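2018-11-02
12 comments | 218 shares

So I finally did the linen closet. I have been saying I'd do the linen closet since February, and my sister Carleen (yes, Carleen Whitcombe, who some of you know from the comments!) has been kind enough to bring it up on every single phone call.

I pulled everything out and dumped it on the bed and oh my goodness. Sheets for a crib we gave away. A Gostetti tablecloth with the tag still on it, 60 dollars, what was I thinking. And gray towels. So many gray towels, because I went through that phase where I wanted the bathroom to look like a hotel (it looked like a parking garage).

My rule was going to be simple. If it's fraying, it goes in the rag bin. But then I got to the striped gray ones and got all soft about it. I love a pale stripe on gray! And an old towel that's gone a bit ratty at the corner still dries a dog just fine. I did learn to fold the long way first, so the stripes run down the length and you get a nice narrow bundle that fits on my skinny Clulach shelf. Doing it the other way made a fat square that slid off every time I shut the door.

Gray striped cloth on white, my weakness:

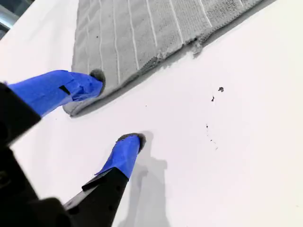
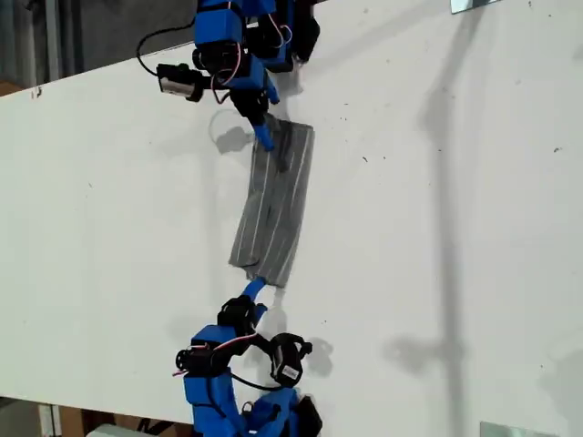
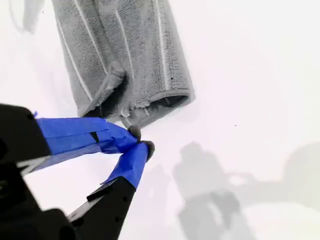
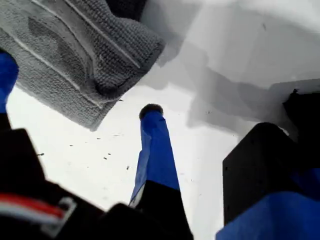
Issue 218

Anyway, the closet door closes now. The crib sheets went to my neighbor and the tablecloth is going on the table for Thanksgiving, tag off. Next up is the drawer with all the batteries in it, and if you have a good way to store those please tell me, I'm begging you.

1,218 views | Share this post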